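November 2023 — studio notebook, Prata

Chapter 2 is inked. Themis says the snow on the last spread reads as dandruff, and having looked at it again from across the room I can't argue. Will redo the flakes larger and fewer.

Page count for the print edition is now 104, which the printer likes because it divides by eight. I like it less, as it leaves me one page short for the map of Grusenura. Ognjen suggests putting the map on the inside cover. Ognjen also suggested we drop the map in May, so this counts as progress.

Color tests on the cheap stock: the blues die, the reds go brown, the pinks survive everything. Clementina wants to take this as a sign and make the river witch pink. I said I'd think about it. 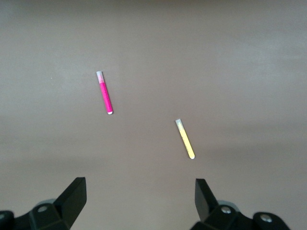
Thought about it. She's pink. Only the cloak and the lantern light, and the skin stays as it was, or we'd have to recolor every panel back to the harbor fight. Li-hua is doing the flats tonight and has asked that I make no more decisions until she's finished.

Print run: quote for 200 copies came in, and the quote for 300 is barely more, so we will of course order 300 and store the extra ones under my desk with the rest of Onberg volume one. Tzu-hsuan has asked where my feet are going to go. Noted.

Lettering: the balloon tails on page 31 point at the horse. The horse does not speak until chapter four. Fix before Clementina exports.

Still to do: barcode, back cover blurb (mine is too long, Themis's is two words and one of them is "boats"), new nibs, and a convention banner that stands up by itself.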